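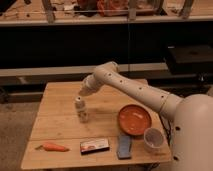 Figure 8.1 A small cream-colored bottle on a light wooden table.

Chapter 8
Packaging and the Product

Chapter outline
8.1 What a package does
8.2 Primary, secondary, and shipping packages
8.3 Choosing a material
8.4 Closures and how they fail
8.5 Labels
8.6 The cost of a package
8.7 Waste and reuse

After reading this chapter, you should be able to:
Name the main jobs of a package and give a case where two of them conflict.
Tell primary, secondary, and shipping packages apart.
Compare glass, plastic, metal, and paper as packaging materials.
Read a simple complaint log and decide what to test first.
Work out the packaging cost of one unit of a product.

Opening case: The Lilex hand lotion

Lilex is a small company that makes hand lotion and two kinds of soap. For its first years it sold only through gift shops near its own plant. The lotion came in a glass bottle with a pump, and the shops picked up their orders in person. Breakage was low. When a pump stuck, the customer usually took the bottle back to the counter and got another one.

In February the company began selling by mail through Cusport, an online store. Orders grew quickly, and so did complaints. By the end of the year Cusport had passed along 2413 messages from buyers. Rosalind Lyons, the operations manager at Lilex, read through them with one assistant and sorted them by cause. Late delivery was the largest group. The second largest was leaking, with 869 messages.

Lyons expected to find that the glass was cracking in the mail. Very little of it was. Most of the leaks came from the pump. If the pump head turned in transit, it unlocked, and any weight on top of it pushed lotion out into the box. The bottle arrived whole and partly empty, and the lotion had soaked the paper label until the ingredients could not be read.

The company had three choices. It could keep the pump and add a clip to hold it down. It could replace the pump with a screw cap and a liner. Or it could change the carton so that nothing in it could press on the pump. Rafferty Dunleavy, who ran sales, wanted to keep the pump, as customers in the shops had often praised it. Lyons preferred the screw cap. The filling line at the plant would have needed new parts for the cap, and the supplier, Hamada, quoted a long wait for them.

In a memo dated December 6, 2024, Lyons recommended the clip for mail orders and no change for the shops. She also asked for a label printed on coated stock. The memo gave the price of the clip but left out the labor needed to put it on, and the omission caused an argument later. We will return to the memo in Section 8.6, where you will be asked to finish the calculation.

8.1 What a package does

A package is anything that holds, covers, or wraps a product on its way from the maker to the user. The word takes in bottles, cans, bags, boxes, tubes, trays, and films. It also takes in the parts that people tend to forget, such as caps, seals, tape, and padding.

The first job of a package is to contain the product. Lotion, flour, nails, and milk cannot be sold one at a time by hand. They need a container that sets the amount. Once the amount is set, a price can be put on it and the goods can be counted and stored.

The second job is to protect. A package keeps the product from being crushed, spilled, soaked, dried out, or spoiled by light and air. It may also protect people from the product. Drain cleaner is sold with a cap that small children find hard to open, and the same kind of cap is used for many medicines.

A package also has to be easy to handle. Someone will lift it, stack it, scan it, open it, pour from it, and close it again. These may be different people with different needs. A warehouse worker wants a square box that stacks well. A person with sore hands wants a lid that turns without much force. A parent holding a baby wants something that can be opened with one hand.

Finally, a package carries information. It tells the buyer what the product is, how much there is, who made it, and how to use it. In most countries some of these facts must be on the label by law. The shape and color also tell the buyer something, although no law requires it. Shoppers often find a familiar product by its shape before they read a word on it.

When the jobs conflict

A package that does one job very well may do another badly. A thick plastic shell around a pair of scissors protects them and makes them hard to steal, but the buyer may need a second pair of scissors to get in. A clear bottle shows off the color of a juice and lets in light that fades it. A pump is pleasant to use at a sink and is one more moving part to go wrong in a truck.

For this reason, the designer has to know where the product will travel and who will use it before picking a package. The glass bottle and pump were a fair choice for Lilex when the goods went a short distance by car. The trip changed and the package stayed the same.

Consider a second company. Sarkari sells ground spices to restaurants and to home cooks. The restaurants buy large bags, pour them into their own bins, and throw the bags away. They care about price and about a seal that keeps moisture out. Home cooks may keep a jar for a year or more and open it many times. They want a lid that closes tightly, a shaker top, and a label they can read inside a dim cabinet. The spice is the same in both cases.

Key terms
Closure: the part of a package that opens and shuts it, such as a cap, lid, cork, or pump.
Liner: a thin disk inside a cap that presses against the rim of the container.
Headspace: the empty room left between the product and the closure.
Transit: the time a package spends moving from one place to another.

Check your reading
1. What did Lyons expect to find in the complaints, and what did she find?
2. Why might the shops and the online store need different packages for the same lotion?
3. Choose a product from your kitchen or bathroom. Which job does its package do best? Which does it do worst?
4. Sarkari is thinking of selling its restaurant bags to home cooks at a lower price. List the problems a home cook might have with the bag.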